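2021-12-03

Taped the steel table today. It took most of the afternoon, which is longer than the job deserves, and I am writing the procedure down so the next one goes faster.

The reason for the tape is the Grellero order. Parts come in mixed, and until now I have been sorting them on bare metal with incoming on one side and checked on the other. With no line between the two, the piles drift. In August I mixed 9 checked brackets back into an unchecked lot and had to gauge all 104 pieces again. I have not done it since, but I have come close twice.

Surface prep first. Brushed steel holds finger grease in the grain and tape lifts off it within days. Wiped down along the grain with alcohol, let it flash off, wiped again. Smudges remain visible at a low angle. I stopped at two passes. The tape bed is clean enough and the open metal in the middle does not need to be.

Layout is two areas sharing one border. The smaller one, on the left, is close to square and is for incoming. The larger one is a wider rectangle running toward the right end of the table and is for checked parts and for the trays. I considered equal halves. Incoming arrives in one bin and does not need the room, whereas the trays sit four across when the order is full.

I marked corners with a grease pencil and used a straightedge for the long runs. The long runs are acceptable. The divider is not as good. I laid it last, working from the wrong end, and it wandered. Wide tape does not like to be corrected once it is down; pull it up and the edge stretches, and the second attempt is worse than the first. There are a few uneven places as a result. None of them affects the use of the table.

The tape is the yellow Greketti, the wide roll. Adhesion is fair. It tears by hand, though not squarely, so I cut the ends with a knife against a scrap of card to keep the blade off the steel. The old blue roll from Prikbridge left residue on the shelf in the other room and I will not use it on this table.

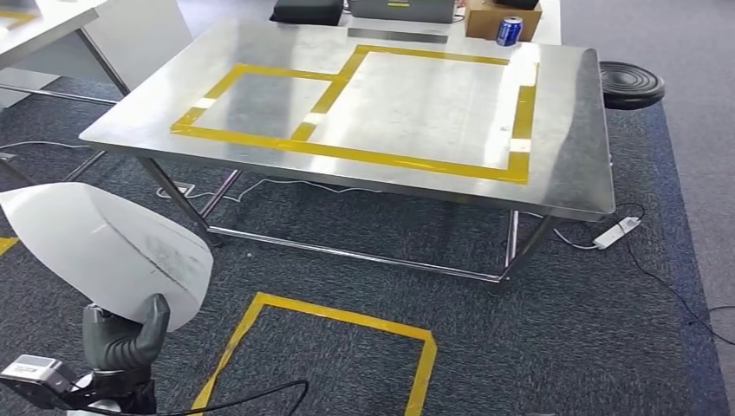

The yellow line is not continuous. There are three short pale segments in it, one on the left side of the square, one low on the divider and one on the right side of the rectangle. I am leaving them as they are until the layout has been used for a full order. If the areas turn out to be the wrong size, all of it comes up anyway.

Rule for the far edge: drinks, boxes and electronics stay outside the tape. The soda can obeyed. I would like it farther from the work than the corner, but there is no other flat place within reach at that end.

The cable under the table still crosses the carpet. It should be run along the wall from the floor outlet and clipped. Did not get to it.

Tried the areas with a short lot before stopping for the day. Reaching across the divider is comfortable standing up and slightly too far sitting down. The stool may have to move to the right. The glare off the large area is a nuisance when reading the gauge, and a sheet of gray mat would fix that. Nazari lists one in a 100 cm length. Need to measure the inside of the rectangle before ordering, tape edge to tape edge.

Remaining: cable, mat, labels for the two areas. Grellero trays to be washed before the next bin is opened.

Recent entries
Drawer slides, second attempt
Gauge blocks and where to keep them
Residue from the blue tape
Shelf loads in the other room

Contact | Copyright 2021 | Back to top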